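Planning the Ilstead gripper purchase: speaker notes, Hwa-young Ma

Good morning, everybody, and thank you for making the trip out to Flerkoria.
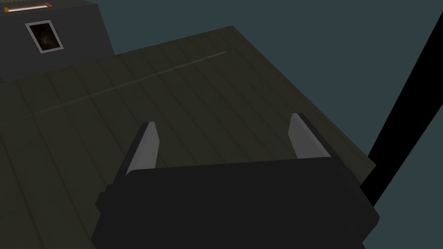 I want to spend my time on money, mostly, and on how we got from a wish list in January to a budget I'm willing to sign. (Pause, let people find seats.) Our first quote was for one arm and one gripper, and we all felt pretty good about it until we sat down and asked what else has to be paid for. Look at the two fingers, spread wide with nothing between them. Fingers are a line item! We priced 3 sets, and I'd ask you to do the same, even if your finance people sigh at you the way mine did. The table is a line item too, and so is the time spent in simulation, which I had left out completely the first time around.

Now, Nivar or Sin. I've gone back and forth on this more than I'd like to admit. Nivar costs more up front but the service plan is folded in, and Sin bills you for each visit. We ran both over 30 months and Nivar came out ahead for us, though if you have a good technician down the hall, you may well land on the other side.

(Hand out the worksheet. There are 100 copies, so please share with a neighbor.) Questions on delivery times can wait for the second half, after coffee.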